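Notes from the Brirlow Food Co-op
7/12/20

The price of a pound of lentils

Members have been asking why the lentils went up again, and since I was the one who promised in spring that they wouldn't, I've been told to write this item myself.

The short version is freight. Our dry goods come through Gajewski, who are decent people with one truck and a fuel bill. The last order cost us 155 dollars more to get here than the one before it, for the same sacks. We split that across everything on the invoice, and the lentils, being heavy and popular, took the worst of it. The rice got off lightly. Draw your own conclusions about the rice.

Jars and bottles are a different story. Those come from Fiser, who charge by the case and haven't changed their rates, so anything with a lid on it will stay at the old price through the end of July.
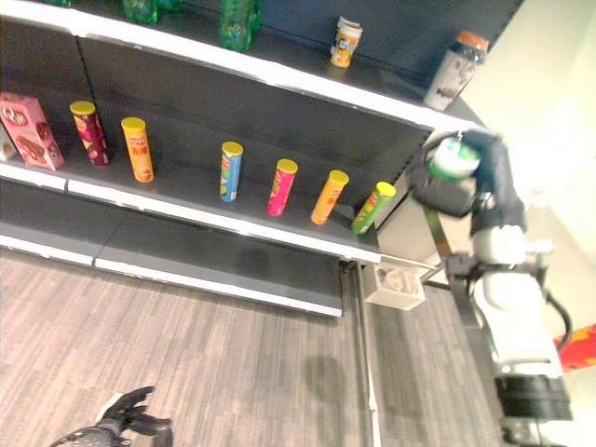
Green bottles and lidded goods on the top shelf.

Gwendolyn Abernathy has gone through the books and tells me we took in 3,271 dollars last month, the best month we've had since the great canning panic. Before anyone proposes a party, 600 of that is already promised to the freezer repair. The freezer has been making a noise like a man clearing his throat before a toast, and we would like it to stop before the peaches come in.

Several of you have suggested joining the Miluveo buying group to bring the freight down. I called them. They want a minimum order of 83 cases, which would be fine if we all agreed to eat nothing but chickpeas until winter and store the rest in my garage. My garage is full of last year's good idea, the bulk oats. They are still available, by the way, at a price I'm embarrassed to print. Ask at the register.

If you have a recipe that uses a great many oats, leave it in the box by the door. Please don't send the meatloaf one again. We have three copies.

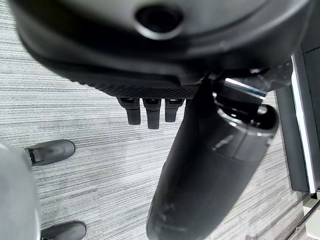
Bag and jar returns

Clean jars are welcome back at any time, lids on, labels off if you can manage it. Paper bags too, as long as they're dry and don't smell of onions. Egg cartons we have plenty of for now. Whoever left the fondue set, it's behind the counter with your name not on it.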